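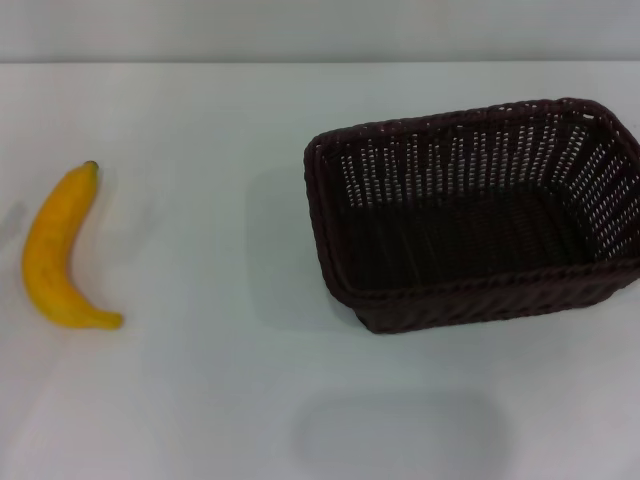
My arm build finally has a name, Skosik, and as of May it has its own corner in the shared workshop on Orance. I spent almost 2 weeks on the shoulder joint alone (never again!). Now I'm on to the fun part – getting it to put a banana in a dark woven basket on the white table. Bananas are sneaky, all that curve, and my grip code still thinks everything is a box.

Jaime Fonseca says I should start with a block like a normal person. No thanks!
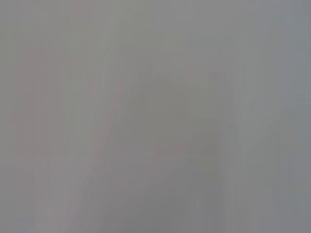 Next up is rerouting the elbow cable, then 4 new screws for the base plate – the old ones are chewed up and I'm blaming my screwdriver.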